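Grinska Gets Its Two-Armed Table Back in Working Order

August 4, 2020

Anyone who has stopped by the Grinska workshop this summer will know the two-armed sorting table near the back, and will probably also know that it had been having a hard time of it. The left arm had picked up a wobble, the right one had started closing its fingers a little late, and the people who use it every day had gotten into the habit of nudging things back into place by hand and saying nothing more about it. Well, we are very glad to report that the table has now had a proper going-over, and that it is back on the daily schedule.

The work was done by Maarten Vermeulen, who has looked after the table ever since it was first bolted together and who speaks of it with a good deal of affection, even on the days when it doesn't deserve any. He took two afternoons over the job, the first of them spent almost entirely on the left arm. The wobble came from a pair of screws in the wrist that had worked themselves loose (there had been a few complaints about the motor, which was perfectly fine all along), and once those were tightened and marked with a dab of paint he moved on to the fingers, which were cleaned, checked for wear and put back with fresh pads.

The late closing on the right arm took more patience. Maarten swapped the cable first, then the connector, and then put the old cable back to see whether the fault would come with it. It did. A new cable from Drellov went in for good the next day, routed a little higher so that it won't rub when the arm reaches all the way down, and while he had the covers off he went over the rail as well and wiped out a surprising amount of old grease - surprising to the rest of us, anyway.

After that came the part that visitors always like best, which is setting up again. Each arm has to be brought to its rest position and zeroed, and the wrist camera has to be lined up with the fingers so that what it sees agrees with where the arm believes it is. Maarten keeps a paper log for this, in a binder that has gotten very fat over the years, and the latest entry is number 388. He ran 12 slow pick-and-place rounds on each side before he would let anyone turn the speed back up.

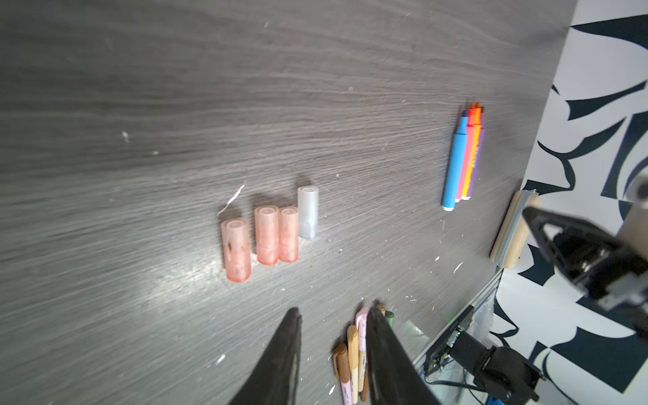 Small, light things are what the table gets tested on, and Maarten is particular about having several kinds out at the same time. A fat wooden roller and a slim felt-tip ask for very different grips, and a short plastic tube standing on end will tip over at the slightest touch, so the three salmon and orange-pink ones and the clear one beside them make a fair test of whether the fingers are coming down straight. The markers are good practice too, especially when they lie bundled together and the arm has to work out where one barrel stops and the next begins. He likes the dark wood-grain top for this work and has turned down two offers to replace it, although he does ask that people brush it off now and then, and from the white specks on it you can tell why.

The table will be checked again in 10 days, when the new pads have had some use. Until then, anyone who hears a click from the left wrist is asked to stop the run, leave the arm where it is and write the time in the binder. Spare pads are in the Tarigan drawer, under the bench, and Maarten would be grateful if the small hex key could find its way back there as well.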